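How do I get the musty smell out of secondhand wool sweaters?

Marisol Quintero
Posted May 6, 2023

I bought two wool sweaters at the Skallside flea market and they smell like somebody's basement. I hung them on the balcony for 11 days and the smell is still there! The label says 100% wool, hand wash. I'd love to wear one to a wedding in June (outdoors, chilly evenings). Has anyone saved one of these?
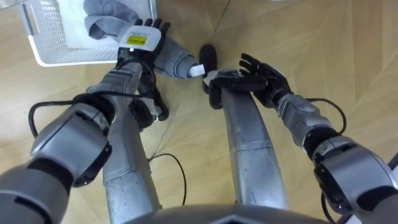 Light parquet, so I don't want drips on it.

Gopinath Thampi

Put them in the freezer overnight. Works for jeans.

Åsmund Wallin

The freezer never did a thing for mine, sorry Gopinath! What you want is a long soak in cool water with a cup of plain white vinegar, then a second soak with wool wash (I use Ema, any gentle one is fine). Don't rub, just press it down and leave it alone for half an hour.
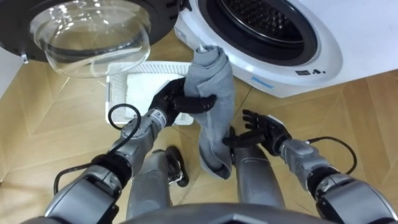
Old wool holds on to smells in the cuffs and under the arms, so turn the sweater inside out before you soak it. I'd do it in the sink the first time. If you go with a machine later, use the wool cycle, cold, and give the machine a sniff first. On a front loader with a thick black rubber ring like this one, I pull the fold back and wipe inside it, then leave the door wide open between loads. Roll the sweater in a big towel to get the water out and you won't have drips on your parquet either. Mine took two rounds before the smell went.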